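Drurnora Publishes Good Practice Guide for Hand-Held Gripper Recording in Homes

ULLIVEL, July 2020 – Drurnora today released a guide to good practice for teams that record household tasks with hand-held grippers. The guide was prepared with Plusska and Galli, and applies to all three organizations from December.

Its 11 rules cover consent, privacy, the handling of personal items and the labeling of finished recordings. They were drafted after a review of 1,803 recordings made in private homes, of which 1,040 involved clothing or bedding.

Under the guide, operators must obtain written consent from every adult in the household before work begins. Garments are to be handled as they are found – operators may not arrange them to make a task easier. Phones and other screens that come into view must be noted in the session log, and any readable personal message must be masked before a recording leaves the project.

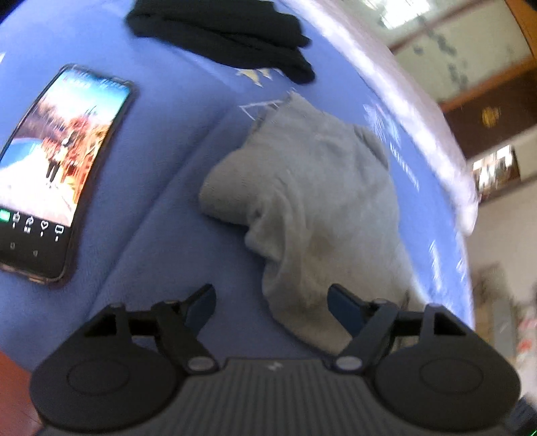

Galli asked during drafting that households be given more time to withdraw a recording, and said that two weeks was too short for most families to think the matter over. The period was set at 52 days, during which no recording may be passed to a third party.

Operators are also required to keep gripper pads clean between homes and to stop work at once if a resident requests it. Sessions that do not meet the rules will be left out of shared collections.

The guide is available free of charge from Drurnora's office in Ullivel. Written comments will be accepted until the rules take effect – a revised edition will follow if changes are needed.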